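Section 4 - fitting the Tilell blind (kitchen + back bedroom)

Read all of it before you drill. Same steps for both windows, only the width differs. Questions to Sanne Van Damme, not the shop.

### What's in the box

- headrail, fabric already on
- 2 brackets, left and right (marked L and R on the inside face)
- chain, chain weight, safety clip
- bag of screws - the Fornen ones are better, use those if you've got them

Plugs not included. Check teh wall first. Plasterboard needs the wide sort.

### Brackets

1. Hold the headrail up to the recess. Pencil mark at each end. Take it down again.
2. Measure in 20 mm from each mark. That's the bracket centre.
3. Spirit level across both. Do it twice, the Prumer sills aren't straight so don't measure up from them.
4. Drill, plug, screw. Hand tight only. Brackets crack if you use the driver on full.

**Caution:** cables run up the left side of the kitchen window. Detector first, every time.

### Hanging it

5. Back edge of the headrail goes in first, then push the front up till it clicks. Both ends. No click = not in.
6. Leave the protective film on anything shiny until the drilling's finished and you've hoovered. Dust scratches it. Film then peels off from one corner, slowly. If it tears, warm it with a hairdryer on low.

Film and offcuts go in the grey sack, not recycling.
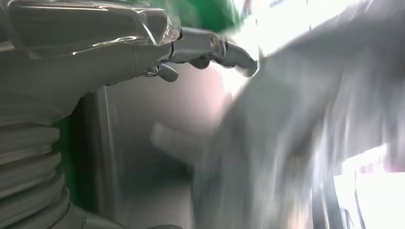

### Chain and safety clip

7. Thread the chain over the wheel on the R side. Can be swapped to L but you have to pop the end cap off, fiddly.
8. Screw the safety clip to the wall as low as the chain allows. Chain has to be taut. Not optional, even if there's no kids in the house.
9. Run the blind down and up, full length. Should stop by itself at the top.

**Note:** if it creeps down overnight the brake is loose. Quarter turn on the small screw under the end cap. Try again before you go further.

### If it rolls up crooked

Take it down to the bottom, stick a strip of masking tape on the tube on the side it's drifting away from, roll up. Still crooked - add a second strip. After that it's the brackets, go back to step 3.

Spare brackets: Atanasov, trade counter, ask for the 400 series. They shut for stocktaking in July so get them before thne.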